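Cómo cuido de un robot con dos brazos (y por qué le limpio los dedos)

¡Hola! Me llamo Endang Teoh y tengo un trabajo que a mi sobrina le parece rarísimo: cuido de un robot. No lo saco a pasear ni le doy de comer, claro, pero todas las mañanas le miro los cables, le limpio los dedos y compruebo que sigue sabiendo dónde está cada cosa. Como muchos me habéis escrito preguntando qué le hago exactamente, hoy os lo cuento con calma.

Nuestro robot se llama Korkier y vive encima de una mesa, en el taller de Benjelloun. Tiene dos brazos y ninguna pierna, así que no se va a ninguna parte. Cada brazo está sujeto a la mesa por una pieza que llamamos base. Si la base se mueve aunque sea un pelín, el brazo se equivoca en todo lo demás. ¿Habéis intentado escribir mientras alguien os empuja la silla? Pues eso mismo le pasaría a él.

Por eso lo primero que hago es comprobar los tornillos. Uso una llave que hace «clac» cuando el tornillo está bien apretado. Me encanta ese clac. Mi compañero Hazem Kettani dice que los aprieto demasiadas veces, y puede que tenga razón, pero yo duermo más tranquila.

Después vienen los cables. Por los cables le llegan al robot la electricidad y las órdenes, un poco como a vosotros os llegan los mensajes del cerebro por los nervios. El problema es que un brazo que se dobla y gira todo el día va doblando también sus cables, y un cable que se dobla siempre por el mismo sitio se acaba estropeando (haced la prueba con un clip: dobladlo y desdobladlo muchas veces, ¡y veréis!). Así que los dejo un poco sueltos cerca de las articulaciones, con una curva, para que el brazo tenga de dónde tirar. Si están muy estirados, malo. Si cuelgan demasiado, malo también, porque se enganchan. 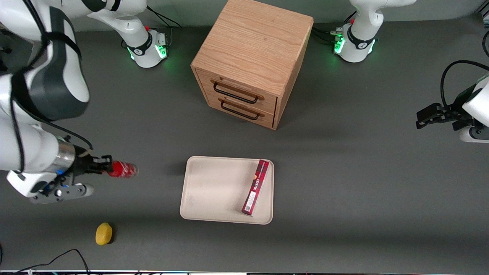 Y ahora mi parte favorita: las pinzas. Una pinza es la mano del robot, solo que con dedos que se abren y se cierran como cuando hacéis de cocodrilo con la mano. Los de Korkier son negros, y cogen de todo. Una lata roja, por ejemplo. Parece facilísimo, ¿verdad? Pero una lata es redonda y lisa, y cuando se coge tumbada puede rodar o escurrirse si los dedos no aprietan bien por los dos lados a la vez. Con una caja de cartón pasa otra cosa: si aprietas de más, la aplastas.

Para que no patine nada, los dedos tienen que estar limpios. Les paso un paño que no suelta pelusa y miro si hay polvo o algún trocito de pegamento. Una vez Ayman Alaoui se pasó media mañana buscando un fallo en el programa, venga a leer líneas y líneas, ¡y era un pedacito de cinta adhesiva pegado en un dedo! Desde entonces miramos primero los dedos y luego el ordenador.

Cuando ya está todo limpio y apretado toca calibrar. Es una palabra un poco fea, pero quiere decir algo sencillo: comprobar que el robot y yo estamos de acuerdo en dónde están las cosas. Le pido que lleve la punta de la pinza a un punto de la mesa que yo he medido antes. Si llega justo, perfecto. Si se queda 2 milímetros a un lado, corrijo el número en el ordenador y lo repetimos. Para nosotros 2 milímetros no son nada, pero imaginad que tiene que agarrar el tirador de un cajón: si se desvía, lo roza y el cajón ni se entera.

Luego hacemos un ensayo despacito, a velocidad de tortuga. Yo me quedo detrás de la línea que hay pintada en el suelo, con el botón rojo de parada al lado de la mano. Esto es muy importante: mientras los brazos están en marcha no se mete la mano en la mesa. Nunca. Ni para recoger algo que se ha caído, ni aunque parezca que el robot está parado, porque a lo mejor solo está esperando la siguiente orden. Si hay que tocar algo, se para todo primero. Yo lo digo en voz alta, «¡parado!», y Hazem me contesta «¡parado!». Suena un poco tonto, pero funciona.

Todo lo que hago lo apunto en una libreta. La fecha, qué tornillo estaba flojo, qué cable me da mala espina. En septiembre cambié uno entero porque llevaba siete días seguidos apuntando «hace un ruidito al girar», y al abrirlo vi que la funda estaba ya medio pelada por dentro. La libreta me avisó antes de que se rompiera.

Si queréis probar algo parecido en casa, coged unas pinzas de cocina e intentad pasar un limón de un plato a otro con los ojos cerrados. Después pedid a alguien que os mueva el plato un poquito sin avisar. ¡Ya me contaréis cuántos limones acaban en el suelo!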